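Open day demo: how do I set up a laundry pick-up task that survives visitors?

Posted by tmarsh_robotics in Demonstrations and Outreach
Viewed 346 times

We have an open day in February and I've been handed the household manipulation station. The task is clothes from a basket on the floor to a sofa seat, single arm, two-finger parallel gripper, wrist camera only. Picking is done by a learned policy and I can drop to teleoperation with a pedal. The controller is a Skullness unit, firmware 2695, which I can't update before the event.

On the bench in our own lab it does well enough. My concern is the demo bay at the Clundden building, where the lighting is different, the floor is pale grey and people will be standing on two sides. Last year a different group ran a folding demo there and spent most of the afternoon restarting it.

Specifically:
Should I run the policy live all day or replay recorded trajectories?
How long should one cycle be?
Is it worth collecting more data in the bay itself, and how much?

Edit: the arm is floor-reachable, so the basket height is not a problem. Speed is already limited for public operation and the safety assessment is done.

3 replies

Naomi Swai

Run it live, but collect in the bay first. Replay doesn't work with clothing in a basket. The heap is different after every pick, and a recorded trajectory will close on air by the second or third cycle. Visitors notice that faster than they notice a slow robot.

I ran the same kind of station at the Urker open day. We added 50 teleoperated episodes recorded in the actual bay, with the furniture where it would be on the day, and fine-tuned overnight. Grasp success on the first attempt went from poor to acceptable. I would not quote a number from that, as we didn't test it properly.
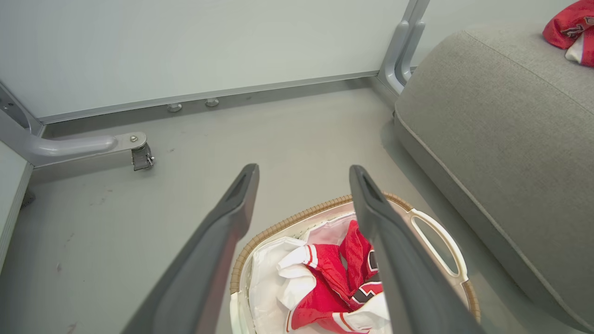

Placement of the furniture matters more than people expect when the wrist view is the only view. Put tape on the floor for the basket and the sofa and check both every time someone has walked through. If the basket drifts by a hand's width the policy will usually cope. If it rotates so that the handle faces a different way, ours became hesitant and hovered over the rim.

Other points, in the order they caused us trouble:

Lock the camera exposure and white balance. Auto exposure shifted whenever a visitor in a light-coloured shirt leaned over the barrier.

Use garments with some weight. Sports jerseys are fine. Thin synthetic tops slide out when the fingers close near a seam.

Keep a cycle under 6 minutes, including the reset. Families leave after that. Ours was two picks, a pause, then a member of staff returned everything to the basket while another person talked.

Tell people when you are on the pedal. We had a small lamp for autonomous and teleoperated modes, and it prompted better questions than the poster did.

dkowalchuk

Agree with the above about exposure. Also bring spare finger pads.

I'd skip the fine-tuning if you have less than a day in the bay. A half-finished retrain is worse than the old weights, and you won't have time to find out how. Keep the old checkpoint on the machine whatever you do.

benchtop_lou

Can't comment on the policy side. We used Dağdelen barriers in that building and the feet stick out a fair way, so allow for them when you mark out the stop zone. The power outlets on the north wall share a breaker with the coffee cart, or they did when I was there. Test it with the cart running.

tmarsh_robotics

Thanks all. I've booked the bay for two days beforehand and will collect on the first. Naomi, did you vary which garments were on top between episodes, or just tip the basket out and refill it?

Naomi Swai

Tipped out and refilled, no sorting. We also started about a third of the episodes with one garment already on the sofa, otherwise the policy had never seen that state and stalled after the first place.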